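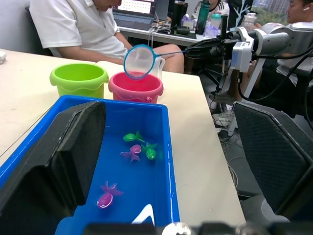

¿Cuándo se abre la inscripción de equipos en Pleda?

El jueves a las 8, cuando el coordinador pulsa Publicar. Antes solo la ve la organización.

Buscar en el manual... Buscar

4. Alta de un concurso estudiantil (modalidad mixta)

1. Entrar con la cuenta de coordinador. La de jurado no sirve.
2. Concursos > Nuevo. Nombre, sede (Murnden o en línea), cupo. Máximo 88 equipos por edición.
3. Crear las categorías. Ojo, una vez publicado ya no se borran, solo se ocultan. 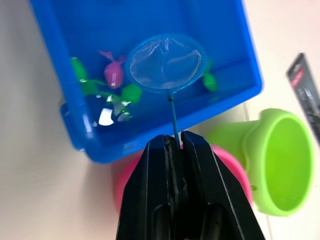 4. Ficha de cada categoría. Título, reglas en PDF y una descripción corta, la que lee el lector de pantalla. Frases simples, sin adornos: «cubeta azul con poca agua, pez rosa y juguete verde flotando» vale. «Nuestro emocionante reto» no vale. Guardar antes de cambiar de pestaña, que si no se pierde.

5. Asignar jurado. Seis por categoría, ni uno menos, el sistema no deja cerrar. Mezclar presenciales y remotos, si se puede

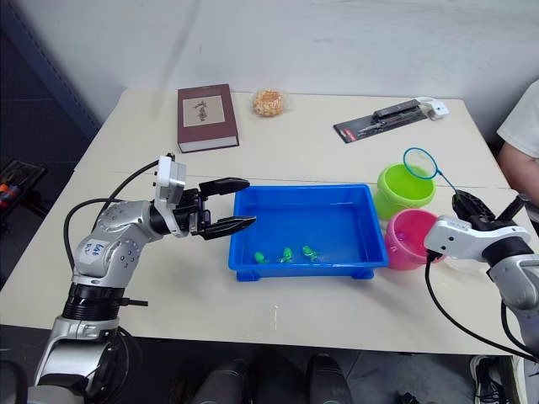 y mandarles la invitación desde el propio panel, no por correo suelto. El enlace caduca a las 20 horas. Si caduca, Reenviar.

Nota: los jurados remotos ven la hora de su equipo, no la de la sede. Avisarles.

PRECAUCIÓN: no duplicar un concurso del año pasado con notas dentro. Se copian tambien las notas. Vaciar primero. 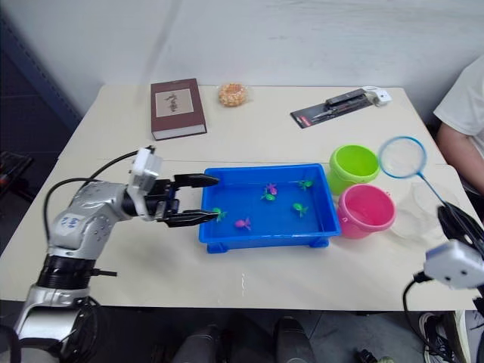 6. Ensayo general. Un equipo en sala y otro conectado, subida de archivo, una nota de prueba, borrarla.
7. Publicar. Dudas de permisos: Dae-han Son. Sonido de la sala: Stellan Berge, solo por las mañanas.

Relacionados
- Acreditaciones y pulseras
- Desempates y reclamacones
- Exportar certificados

Pleda · Soporte a sedes · Contacto · © Ashworth · Volver arriba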